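Teaching by Hand, One Cable at a Time

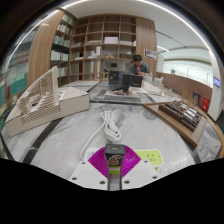

A coiled white cable on a marble-topped table, with the soft-fingered hand-held gripper in position over it.

By Paora Faulkner
February

Print this article | E-mail this article

The demonstration set that Orken trained its cable policy on contains 2,493 episodes. Each is a recording of a person holding a gripper, closing it on something, moving that thing and letting go. No robot arm was present for any of them. The arm enters at the end, when the trained policy is loaded and run.

Orken is a four-person manipulation group that works out of borrowed rooms. Its first data set was collected by remote control. An operator sat at a leader arm, a follower arm copied the joint angles, and both streams were logged. The method gave clean labels. It also tied all collection to one bench, and the operators were slow. Wing-sze Kuo, who ran those sessions, logged 849 usable episodes before the group stopped.

"The operator can't feel the cable," Kuo says. "You squeeze until the video looks right, and by then you have squeezed too hard. The policy learns that."

The hand-held tool removes the arm from the loop. A camera sits behind the fingers, and the position of the gripper is recovered afterward from the video and an inertial sensor. Finger width is read separately. The operator feels contact through the handle and corrects for it without thinking, and the corrections end up in the data.

Soft fingers complicate this. A ribbed finger bends around whatever it touches, so the measured opening and the true width of the object differ. Tzu-hsuan Pan wrote the calibration used at Orken. It treats the opening as a command instead of a measurement and leaves the policy to work out the rest from the image. Pan tried an explicit bending model first and dropped it after it performed no better on flat cable and worse on round.

Cables were chosen because they don't hold a pose. A coil lifted by one loop comes up differently from the same coil lifted by two, and a trailing end drags on whatever is near it. Early episodes were collected on bare tabletops. The resulting policy did well on bare tabletops. Put a card or a paper note beside the coil and the success rate fell by more than half.

The second round was moved to furnished rooms. Operators were told to leave tables as they found them and to start with the gripper high enough to show the whole coil. Architectural models turned out to be useful neighbors. They are light, easily knocked over, and full of thin parallel edges that a vision encoder can mistake for cable. A sloping facade of white fins next to a white cord is a hard case, and Pan asked for more of it.

Marble was a separate problem. Grey veins in a white top have the width and curvature of a thin cord at low resolution. Raising the input resolution fixed most of the false grasps and cost a third of the control rate. The group accepted the trade.

Position tracking sets the practical limit. Visual tracking needs fixed features, and shelving, binders and wall signs supply plenty. Long plain corridors supply few. Li-hua Shih, who screens the recordings, rejects any episode in which the recovered path jumps between adjacent images. Of the second round, 1,576 episodes passed on the first screening. Others were recovered by reprocessing.

Shih also rejects demonstrations that are too fast. A practiced operator can gather a cable more quickly than the arm can follow, and slowing the recording down afterward changes how the loose end swings. Operators now work to a speed limit, with a tone in the handle when they exceed it.

What the hand-held method doesn't give is any guarantee that the arm can reach where the hand went. Kuo filters for reach after the fact and still keeps the leader arm for tasks near the edge of the workspace. A mixed set, hand-held and remote, is planned for connector insertion.

Related items
Waston Revises Its Leader Arm
Soft Fingers and the Width Problem
Sin Workshop Notes: Tracking in Plain Corridors
Cirness Opens a Shared Manipulation Bench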